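Sitholm Rice Warmer, 6 Liter

Keeps cooked rice ready to serve during the whole lunch time

The Sitholm is a warmer for cooked rice, made for small restaurants, food stalls and canteens. It does not cook. You cook the rice in your usual pot or cooker, move it to the warmer, and close the lid. The rice stays soft and the grains stay separate, also when the lid is opened many times by the staff.

We at Fiadzo sell it since last year, and it became the model that small kitchens ask for most often.

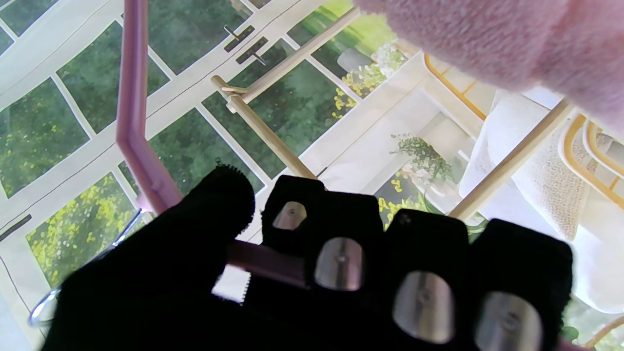

Abdul-Rahman Gyamfi
Product Editor, Fiadzo Kitchen Supply

I have used many warmers where the rice on the bottom turns to a yellow crust after two hours. The Sitholm has the heating in the wall and in the lid, and only a weak heating under the pot. In my own test with jasmine rice, I filled it at 11 in the morning and the last portion at 3 in the afternoon was still good. A little drier on the side of the pot, but I would serve it without worry.

With rice that is cooked in stock and chicken fat, the result is even better. The fat protects the grain. For sticky rice I do not recommend it, as the surface becomes hard and must be covered with a damp cloth.

Technical data

Capacity: 6 liters
Power: 200 W
Height with closed lid: 38 cm
Inner pot: removable, nonstick coating
Body: stainless steel, double wall
Lid: hinged, with drip channel and outside water cup
Cord: detachable

The full pot takes the cooked rice from roughly 2000 grams of dry rice, depending on the kind you use. Please do not press the rice down to make more place. It needs some air between the grains. 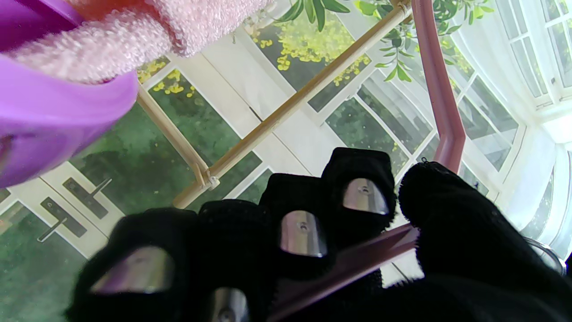

Black knit covers and metal fingertip plates, with tall windows behind.

How to use

Switch the warmer on 15 minutes before you fill it. Loosen the rice with a flat paddle, put it inside and close the lid until you hear the click. Stir from the bottom one time every hour. When the water cup on the back is full, pull it out straight and empty it. At the end of the day take out the pot and wash it by hand with a soft sponge. The lid plate can be removed also, with one quarter turn to the left.

Never add cold rice from the refrigerator. The warmer is too weak to heat it again in a safe way.

In the box: warmer, inner pot, rice paddle, measuring cup, cord, printed manual.

Spare parts

The lid seal, water cup and inner pot can be ordered one by one. The paddle from the older Genel warmer fits the holder too. The Goritz pot looks the same but it is a bit wider - do not force it in.

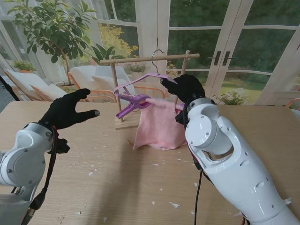
Customer review, 4 of 5 stars: We have it since June in our noodle and rice shop and the rice is much better than before. I take away one star for the water cup, which is too small when the weather is humid. We empty it two times per shift. The lid seal still closes tight and cleaning is fast. Will buy a second one for the brown rice.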